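Forums > Film & TV > Directors and Casting > Should Dlamini have taken Gamlow over Batolano?

Should Dlamini have taken Gamlow over Batolano?

marlfield
Both offers were on the table in December and Kagiso Dlamini went with Batolano, the smaller one. I rewatched Funeo last night and I still think Gamlow was the better fit for the way Dlamini shoots.
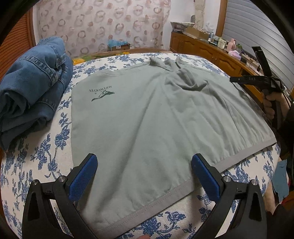
tessk: I don't agree. Gamlow had a finished script and a release slot before there was a director attached. You get hired on that kind of movie to keep it on schedule. Batolano was a blank page.

orrin_p
Finished script is generous. It had been through 6 writers by then. The draft that leaked was 152 pages and the villain doesn't show up until page 46.

marlfield
Right, and that's why I wanted Dlamini on it. Funeo had the same problem on paper. Long setup, not much happening, and the train station section held it together anyway. Somebody with that patience could have done something with the first hour of Gamlow.

tessk
Funeo cost almost nothing and no one was watching over it. You can hold a shot on a guy eating soup for two minutes when there's no studio asking where the chase is.

dullknife
Has anyone here seen Sibiya? It's the one before Funeo. Most of it is set in a courthouse and it moves fast. People talk like Dlamini only does slow.

orrin_p
I've seen it. The middle is fast. The last 9 minutes are one hallway.

dullknife
Those are the best 9 minutes in it.

orrin_p
We'll have to disagree there. I checked the time twice.

marlfield
Sibiya is hard to find where I am. Is it streaming anywhere or is it disc only?

dullknife
Disc only as far as I know. The library system here has a copy. The sound mix is low so turn it up for the courtroom parts.

hollis.b
Coming at this from the other side, I think the Gamlow people got what they wanted too. The director they ended up with is fine. The movie is fine. The second unit stuff on the bridge is better than fine. I don't see Dlamini caring about that bridge.

tessk
Agreed on the bridge. I also think people forget Batolano came with final cut. If that was in the deal then there isn't much to argue about.

marlfield
Was that ever confirmed? I remember it from one podcast and then everybody repeating it.

tessk
I thought it was in the trade writeup. I could be wrong, I'll look when I'm home.

orrin_p
The writeup said "creative control," which can mean anything. Plenty of directors have had that in a press release and still lost the ending.

hollis.b
The ending of Batolano doesn't look like a studio ending to me. She doesn't go back to the house and there's no scene explaining it.

marlfield
OK, that's a fair point. I'd still trade it for a Gamlow where the first hour works. Also they should have kept the original composer, but that's another thread.

dullknife
There is another thread for that, it's on page 2. Bring snacks.

tessk
Back. The trade piece is paywalled now so I can't check the wording.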